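Reading the Grilberg letters: a conversation with the project's transcriber

The Grilberg letters came to the Rengifo County archive in two shoe boxes, tied with kitchen string and out of order. They were written by an infantry sergeant to his sister between the summer of 1917 and the spring of 1919, and they number 288. The archive's transcriber has spent the past several years turning them into searchable text. The last batch went online on 2 June 2022.

We met in the archive's reading room, where the transcriber, who asked to be identified by job title only, had set out copies of a few letters and a printed style guide.

The first question was why the work took so long. Typing, it seems, was a small part of it.

"A letter of four sides takes me an hour to type," the transcriber said. "Dating it can take a week. He wrote 'Somewhere in France' at the top, as he was told to, and often no day at all. His sister kept the envelopes, but she kept them in a separate bundle. So you have a pile of undated letters and a pile of dated envelopes, and you have to marry them up."

The matching was done on physical evidence first. Fold lines were measured against envelope sizes. Ink color was compared, and so was the offset left where damp had pushed writing through onto the inside of an envelope. That settled a little over half of the collection. The rest had to be placed by content.

"He mentions the weather, the food, and his feet. The weather is useful. A battalion war diary will usually record heavy rain or a hard frost, because it affected the roads. If he says it rained three days running and the diary says the same, you have a candidate. If he also says they moved billets on the fourth day, you have a date I'm willing to print."

Where the evidence fell short, the online edition gives a range. Some ranges are as wide as two months. The transcriber defended this, saying that an editor's guess, once in print, tends to be copied into family trees and local histories without its question mark.

The style guide runs to 40 pages. It sets out how to treat spelling, line breaks, crossed-out words and marks made by the censor. Spelling is left alone. Crossed-out words are kept where legible and placed in square brackets. Text removed by the censor is recorded by its length in lines, with no attempt to fill it in.

"People ask about the censor more than anything else," the transcriber said. "They expect place names under the blue pencil. Mostly it is complaints about officers. In one letter a strip has been cut out with a blade, so you lose what was on the back as well, and what was on the back was a recipe for plum cake. His sister wrote and asked him for it again. He sent it again in May 1918, and that copy got through."

Handwriting was a steady difficulty. The sergeant wrote in pencil when he was in the line and in ink when he was out of it, and the pencil has rubbed. The archive photographed the worst sheets under raking light, which shows the groove left by the point even where the graphite has gone. The images were then enlarged to 300 percent and read by two people working apart. Where the two readings differed, both were entered in the notes.
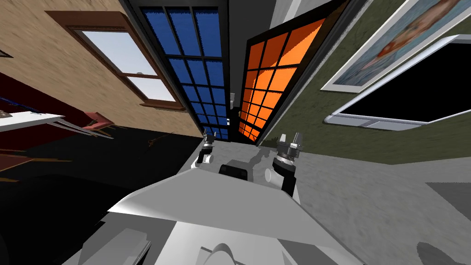
"I was wrong more often than I like," the transcriber said. "There was a word I had down as 'marching' for most of a year. The second reader had 'matches.' He was asking for matches. It changed the sense of the whole paragraph, and it also changed my view of how tired he was that week, which I had been building up from that one word."

Software was tried early on. The county paid for a trial of a handwriting recognition program called Mirkon, trained on a sample of the ink letters. It did well with those and poorly with the pencil. The transcriber kept it for one job, producing rough text of the sister's household account books, which were written in a clear, even hand and which list every parcel she sent.

The account books proved more useful than expected. Each parcel is entered with its contents, its cost and the date it was taken to the post office. The sergeant nearly always thanked her for parcels item by item. By setting his thanks beside her entries, the project was able to date a further group of letters and to estimate how long the post took. "Between three and five weeks in a normal month," the transcriber said. "Longer before an attack, and you can see that in the figures before he says anything about it."

There are gaps. No letters survive from a stretch in the autumn of 1918, although the account books show that parcels were still going out. The transcriber does not believe they were lost in the post. Later letters refer to things he had told her in that period, so she had received something.

"She may have taken them out. She may have given them to somebody. There is a cousin on the Finer side of the family who is mentioned a good deal before that autumn and hardly at all after it. I have written to the descendants. They have been kind about it, and they have nothing."

Asked whether the letters say much about the fighting, the transcriber took a moment and then turned to one of the copies on the table. It dated from the week after a trench raid that is well covered in the battalion's own records. The letter gives it one sentence: "We were busy Tuesday night but I am all right." The remainder deals with a mule, a broken bootlace and the price of eggs in the village.

"Readers find that one frustrating. I put a link in the note to the battalion record, so they can have the two side by side. I did not want to write a paragraph telling them what he must have felt. I don't know what he felt. I know what eggs cost."

The edition can be searched by date, place and subject. Place names use the modern spelling in the index and the sergeant's own spelling in the text - he had several for Ypres. Each entry shows the sheet on the left and the transcription on the right, with the notes below. Corrections can be sent in through a form at the foot of each page, and about a dozen have been accepted so far, most of them from readers who know more about army boots or field kitchens than the archive does.

The next task is the sister's side of the exchange. Only nine of her letters came home in his kit, and several are badly water-stained. They have been flattened and placed in polyester sleeves. Transcription is due to begin once the sleeves have been numbered, and the same style guide will apply, with an added section on shorthand, which she used in the margins and which has so far been read only in part.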